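2022년 11월 16일

요즘 저녁마다 붙잡고 있는 주제가 하나 있는데, 드디어 숫자가 나와서 신나는 마음에 정리해 둔다. 사람이 로봇 팔을 손으로 살짝 밀거나 눌러서 동작을 고쳐 주는 '접촉 교정'을 학습 데이터로 쓰는 이야기다.

## 시작은 실패 로그였다

우리 팀 정책 모델 이름은 Ojo다. 칸막이가 있는 상자에서 작은 물건을 집고 넣는 작업을 원격 조종 시연만으로 학습시켰는데, 시연을 800개까지 늘려도 칸막이 근처에서 성능이 더 오르지 않았다. 로그를 돌려 보니 접근 방향은 대체로 맞는데 마지막 몇 밀리미터에서 손끝이 칸막이 위에 걸린다. 한번 걸리면 그 다음 상태는 시연에 없던 상태라서 모델이 그대로 멈춰 버린다!

시연을 더 모으는 건 재미도 없고(정말 재미없다) 조종을 잘하는 사람일수록 실수를 안 하니까 정작 필요한 구간이 데이터에 안 들어온다. 그래서 정책을 그냥 돌리다가 걸릴 것 같으면 옆에 앉은 사람이 팔을 직접 만져서 고쳐 주기로 했다.

## 방법

구조는 단순하다. Ojo가 움직이는 동안 관절 토크를 계속 읽고, 예측값과의 차이가 문턱을 넘으면 그 구간을 '교정'으로 표시한다. 그동안 제어기는 임피던스를 낮춰서 사람 손을 따라간다. 손을 떼면 다시 정책이 이어받는다. 기록 도구는 Stuneck을 썼는데 토크와 영상의 시간축을 맞춰 주는 부분이 아주 편했다.

처음에는 교정 구간 전체를 정답으로 넣었다가 결과가 이상해졌다. 사람이 손을 대는 순간의 충격까지 따라 배워서 팔이 혼자 움찔거렸다 ㅎㅎ 지금은 접촉 직후의 짧은 구간을 잘라내고, 나머지에만 가중치를 높게 준다. 이 한 줄짜리 수정이 이번 실험에서 제일 효과가 컸다.

## 결과

교정 구간은 모두 669개를 모았다. 평가는 물체 위치를 바꿔 가며 모델마다 400번씩. 시연만 쓴 모델은 251번 성공했고, 교정을 섞은 모델은 338번 성공했다. 비율로는 62.75%에서 84.5%다. 표를 처음 봤을 때 스크립트가 틀린 줄 알고 두 번 다시 돌렸는데 같은 값이 나왔다. 이럴 때 정말 기분이 좋다!

더 반가운 건 실패의 모양이 달라졌다는 점이다. 예전에는 칸막이에 걸리면 끝이었는데, 이제는 살짝 들어 올렸다가 다시 내려가는 동작이 나온다. 시연에는 한 번도 없던 움직임이고 사람이 손끝으로 밀어 올리던 궤적과 꽤 닮았다.

물론 찜찜한 것도 있다. 교정을 거의 한 사람이 다 했다. 사람마다 미는 타이밍과 힘이 다를 텐데 그 차이를 아직 못 봤다. 투명한 물체는 여전히 약하다. 깊이값이 비어 버리니 손을 아무리 대 줘도 모델이 볼 근거가 모자란 것 같다. 문턱값도 손으로 맞춘 값이라 다른 팔에 옮기면 다시 잡아야 한다.

## 다음에 해 볼 것

1월까지는 Oleten 쪽 작업 세트로 옮겨서 같은 방법이 통하는지 볼 생각이다. 칸 크기가 제각각이라 훨씬 까다롭다. 교정하는 사람도 여럿으로 늘리고, 가능하면 '언제 손을 대고 싶었는지'를 따로 기록해 보고 싶다. 실제로 민 순간보다 그 직전의 망설임에 정보가 더 많을지도 모른다는 생각이 자꾸 든다.

문턱값을 자동으로 잡는 코드는 반쯤 짜 놓았다. 빈 동작을 몇 분 돌려서 토크 잔차의 분포를 보고 정하는 방식인데, 팔을 감싼 비닐 같은 것도 잔차에 영향을 주는지 따로 재 볼 참이다. 그 결과가 나오면 그래프와 함께 다시 쓰겠다. 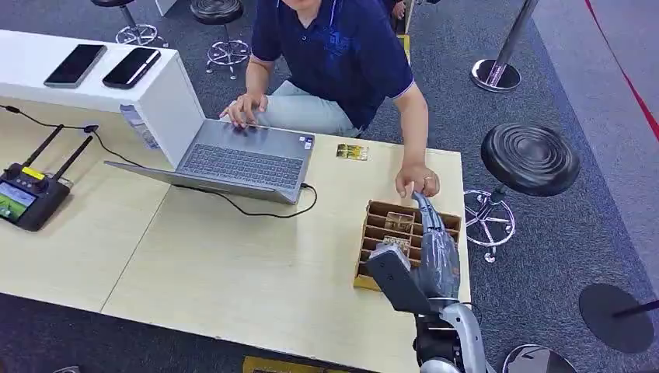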